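4. Soft surfaces and the half-worn pair of jeans

I should say at the start of this section that I didn't set out to write about jeans. The plan Noreen Bukhari and I drew up for the Sokstead study was all about washing: when people wash things, how hot, how full the drum is, who empties it. Jeans were going to be one line in a table. But by the second week of visits I'd sat in enough front rooms to notice that the most interesting clothes in the house were the ones nowhere near the machine. They'd been worn once or twice, they weren't dirty enough to wash, and they weren't clean enough (in their owner's eyes) to go back in the drawer with the fresh things. So they lived somewhere in between, and that somewhere was very often soft.

By soft I mean sofas, beds, the padded arm of a chair, a blanket or throw. Babar Durrani, who read an early draft and was very patient with it, wanted me to call these "intermediate textile storage sites". I tried it for a page and couldn't keep it up. They're soft surfaces, and I'll call them that from now on.

Our households kept a paper diary for the garments they agreed to follow. Each time a garment moved they wrote down where from, where to, and anything they felt like adding. We ended up with 1670 entries from 70 households, and I've read every one of them, some late at night with a biscuit. The jeans entries are easily the chattiest. People apologise in them! "Back on the sofa again, sorry." "Meant to fold these." One person in Fluranthorpe wrote "blanket" four times running and then, on the fifth line, "still blanket".

What struck me first was how little folding goes on. I'd assumed a kind of ladder, with the neatly folded pair at the top and the heap on the floor at the bottom, and everything else arranged in order between them. The diaries don't bear that out at all. A pair laid flat or sideways across a blanket is treated quite differently from a pair dropped on the carpet, even when neither has been folded. The laid-out pair is still in play. It can be put on again tomorrow, or lent, or taken upstairs if somebody's coming round. The pair on the carpet has more or less been given up on, and its next entry tends to be the wash basket.

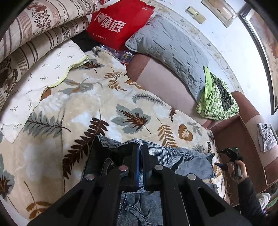
Figure 4. Denim jeans laid sideways on a leaf-print blanket, waistband open.

The waistband matters more than I'd have guessed, too. When I asked people how they could tell a half-worn pair from a clean one, I expected them to talk about smell or marks on the knee. A good many talked about shape. Clean jeans, they said, come off the airer stiff and shut, and you have to pull them open. Worn jeans stay open at the top and crease where you've been sitting. One woman in Pleltard told me she could sort her whole family's denim in the dark by feeling for the creases, and then insisted on showing me, with the curtains drawn, and got every pair right. (I haven't put this in the results.)

Then there's the blanket itself, and I think the laundry literature has rather missed it. In the interviews people drew a firm line between putting jeans on a bare sofa and putting them on a blanket that happened to be on the sofa. The blanket can be washed, so it's allowed to take a bit of wear. It's also warm and pleasant to handle, which several people offered as a perfectly good reason for leaving clothes there. I pressed one man on whether the blanket was protecting the sofa from the jeans or the jeans from the sofa, and he thought about it for so long that his tea went cold. His answer, when it came, was "the dog", so I wrote that down.

Patterned blankets came up more than plain ones. I can't make much of this, as plenty of the blankets in our homes were patterned anyway and we never asked people to swap. Still, there's a recurring remark that a busy print "takes" a garment better, meaning the room doesn't look untidy with a pair of jeans lying on it. Plain cream throws were spoken of as a nuisance, partly for that reason and partly because people worried about new denim leaving blue behind. Noreen thinks the worry about dye is the real explanation and the remarks about tidiness are just politeness to the visitor. She may well be right. We've agreed to differ, and she has her own say in section 6.

How long do the jeans stay there? Here the diaries are patchy, and I'd rather own up to that than dress it up. People were good at writing down the moment a pair landed and pretty hopeless at writing down when it left. We have 155 stays on a soft surface with both ends recorded, and I've used only those. The middle stay is 2 nights. The long ones nearly all belong to households with a spare room, where the bed fills up gradually and is cleared in one go before guests arrive, often in June when the visiting starts.

I had a go at sorting the stays with the Pfeiffer categories (resting, waiting, stuck), which I used in my earlier work on coats. Resting and waiting carried over nicely. Stuck didn't. A coat gets stuck when its hook is buried under other coats, and it takes a decision to dig it out. Jeans on a blanket get moved whenever anyone wants to sit down, so they travel: sofa to chair arm, chair arm to bed, bed back to sofa in the evening. The same pair can cover a fair distance in a week without being worn or washed once. I've coded these as "shuffled" and they're listed separately in the appendix, along with the handful of entries where I couldn't read the handwriting.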